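News from the gripper bench

Those of you who pop in for a cup of tea will have noticed that the big table has been spoken for since April, and I'm afraid it will be for a while yet. Kendra Chan and I have been trying out grippers for the Javum sorting job, and what was meant to be a quick afternoon has grown into rather a long comparison (these things do!). The idea is simple enough: a mixed handful of parts, a ribbed metal tray, two arms, and a tally of how many picks each set of fingers manages without a fumble. 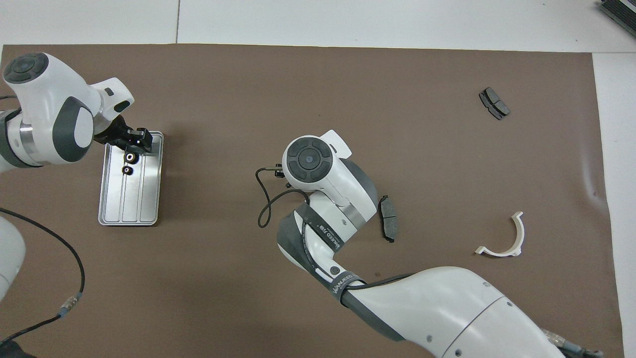 Both arms over the brown paper, with the brake pads and the white bracket still out to the right.

We did 80 picks with the short Doucette fingers and another 80 with the longer pair from Gorkasmont, and I must say I had my favourite before we started and was quite wrong. The long ones are lovely on the brake pads, but they do tend to nudge the little round parts along the channels, and Kendra spent a good while bringing the closing speed down until they behaved. We settled on 70 per cent of what the Gorkasmont sheet suggests. The bracket is still a nuisance whichever way you come at it, being all curve and very little to hold, and if anybody has a bright idea about that we would dearly like to hear it.
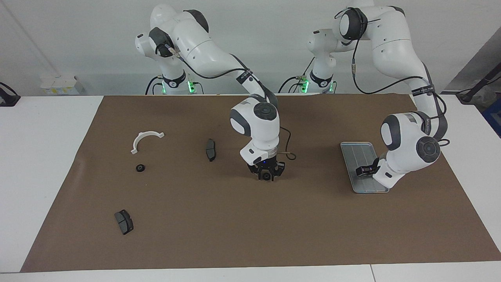

One gripper down at the tray while the other has a small dark round part between its fingers.

Cables have been the other talking point. Zachary Lachance wants them clipped much closer to the wrists before we go any faster, and he has kindly offered to bring a bag of clips over from Prorkska. Once those are on we'll do a longer run of roughly 250 picks with each pair, and the tally sheets will go up by the kettle for anyone who likes that sort of thing. Do come and have a look, mornings are best!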